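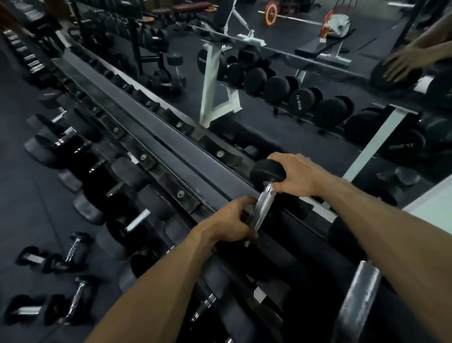

The Long Way Back to the Weight Room

There is a stretch of February in Trurnside when the river path is all ice and the sidewalks aren't much better, and that is when people around here rediscover the gym. I am one of them. I let my membership lapse the summer my knee went bad, told myself I'd go back when the leaves turned, and then somehow fifteen years went by (I still can't quite account for them, though a good many were spent at a desk on Lillard Street).

Trurnside has 4,000 people and, for a town that size, a surprising amount of opinion on the subject of exercise. There are the walkers, who meet outside the bakery at six in the morning and are loud about it. There are the swimmers, who drive to the next county. And then there are the lifters, many of them well past retirement age, who gather in the old Mirzaei carpet warehouse, a gym these days by the name of Skestorura. I have asked what the name means and been given three different answers, all of them delivered with great confidence.

I had expected to feel foolish. The first evening I sat in the car with the heater running for a good ten minutes, watching people go in with their bags and their water bottles, and I very nearly drove home to a bowl of soup. What got me through the door was a woman of perhaps eighty who knocked on my window and asked if I was coming or going, as she wanted the parking space.

Strength training later in life has had a lot written about it, and most of it makes the thing sound like taking medicine. Bones, balance, blood sugar, the whole list. I don't doubt a word of it, and my doctor was delighted when I told her. But the regulars hardly ever talk about any of that. They talk about getting the suitcase into the overhead bin. One man told me he had started because he could no longer lift his granddaughter onto a pony, and she had noticed, and that was that.

My own beginnings were small. I started with the 10-pound weights and a chair, and for the first month that was plenty, thank you. Sit down, stand up, sit down again! I was sore in places I had forgotten I owned. By spring I had moved along the rack a little, and one afternoon I carried two full bags of potting soil from the car to the back fence and only realized when I set them down that I hadn't stopped to rest.

The coffee afterward is its own institution. It costs next to nothing, it tastes like it, and everyone stays far too long. I've learned more about tomatoes, hip replacements and the 113 bus at that folding table than anywhere else in town, and I usually get home well after dark with my supper still to make.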